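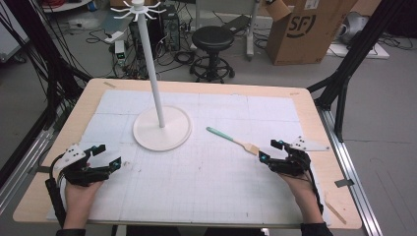

Page last updated in June

The Long Table at Dodgate

The kitchen-goods shop in Tillmont closed the year Lyle Strickland turned 30, and he will tell you (he told me twice, the second time with his mouth full of pie) that he walked past the dark windows every morning for a whole winter before it crossed his mind to do anything about it. He had grown up in that shop, more or less. His mother bought her canning jars there, and his first pocketknife came out of the case by the register.

So in the spring he went to see the landlord, and by the time the lilacs were out there was a new sign over the door that said Strickland, just the one word, because the painter charged by the letter.

What he sells now is a little hard to sum up. There are hooks and racks and stands, enamel bowls, good string, brooms from a fellow over in Ireck who makes 10 a week and won't be hurried into an eleventh. If it helps a person hang something up or put something away, Lyle probably has it, and if he doesn't, he has a drawer of catalogs going back to his grandfather's time and a willingness to spend your whole lunch hour looking through them.

I had gone up to write about small-town shopping, which I suppose I am still doing, but the person I kept thinking about on the drive home was Vlastimil Kopecký. He ran the old shop for almost 30 years and lives out on the Dodgate road, in a yellow house with a porch that wraps clear around to the garden. He made me coffee in a saucepan and apologized for it, and it was the best I had all trip.

"People think a store is what's on the shelves," he told me. "Mostly it's remembering who bought what, so you can sell them the lid later."

He kept that memory in ledgers, and he gave the whole stack to Lyle along with the keys. There are 773 families in them, written in brown ink, with notes. Left-handed. Likes the blue. Do not mention the brother. Lyle reads a few pages with his breakfast, and he has already used them to match a replacement handle to a coffee grinder that was sold before he was born!

Once a month in the warm weather, the two of them carry tables out to Mr. Kopecký's side yard, push them end to end, and whoever is around comes by with a dish. I was handed a plate before I'd properly shut the car door. There was cucumber salad and a ham, and a long, friendly argument over whether the bridge ought to be painted green again, with Mr. Kopecký firmly on the side of green.

Lyle drove me back to my car at the shop around nine, with a broom across the back seat that I hadn't planned on buying.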